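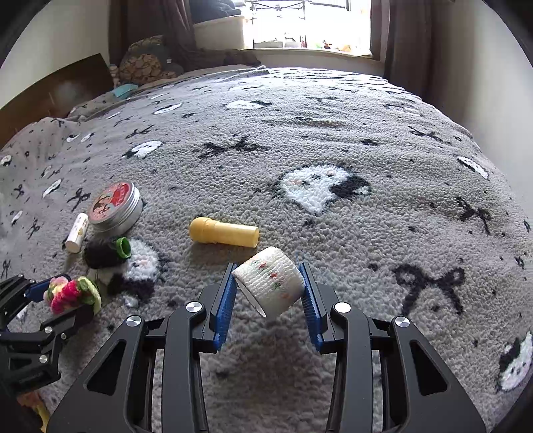 A student in last year's evening group asked why we spend a whole session on wrapping when most people will only ever need to stick a plaster on a thumb, and it's a fair thing to ask, so let me start there.

Most of what goes wrong with a home dressing goes wrong after the wound has been looked after nicely. The pad is clean, the edges are covered, everybody is pleased, and then the wrap goes on much too tight, or so loose that it slides down to the ankle before supper. You can learn to do it well in one evening with a patient partner, and I promise you'll use it (on children, on neighbors, on yourself, left-handed, in a bad mood).

Session 2: Wraps and how to put them on

These notes go with the Womberg course in everyday first aid, September 2026. Please bring them with you, because we'll be writing on them.

The kinds of wrap we'll use

Plain gauze roll is the old standby. It's light, it breathes, and it has no stretch to speak of, so it needs tape or a tuck to hold it. It's for keeping a pad in place and for very little else.

Elastic bandage, the kind that comes with clips, gives real support to a wrist or an ankle. It's also the easiest one to overdo. Pull it to half its stretch at most.

Self-adhesive wrap sticks to itself and leaves skin and hair alone, which makes it a great favorite with anybody who has ever had tape pulled off a hairy arm! It comes in plain colors and in prints. It does tighten if you haul on it as you go, so unroll a length first, let it relax, and then lay it on. If someone has a latex allergy, read the packet before you open it – some brands contain latex and some don't.

Wrapping a forearm

Sit your partner down with the arm resting on a table or a cushion. Start at the narrow end, near the wrist, and work up toward the elbow. Make two turns in the same spot to anchor it, then carry on up, covering half of the last turn each time. Keep the roll close to the skin and let it travel around the arm, so you aren't waving a long tail about. Leave the fingertips showing.

When you've finished, press one fingernail until it goes pale and let go. The color should come back within 2 seconds. If it's slower, or if your partner mentions tingling, numbness or cold fingers, take the whole thing off and start over. Please don't be shy about that. I've taken off plenty of my own.

Look again after ten minutes or so, and again later if there's any swelling, as an arm can puff up under a wrap that felt perfectly comfortable when it went on.

A word about the ankle

We'll do the figure eight together in class, so don't worry if the diagram in your booklet makes no sense to you – it never has to me either. Keep the foot at a right angle and leave the toes out.

Before next time

Practice the forearm on two different people, one of them larger than you. Then read the Greltine booklet as far as page 8 and write down anything you'd like to go over. We meet in the Muriithi room again, and you're welcome to keep your practice rolls.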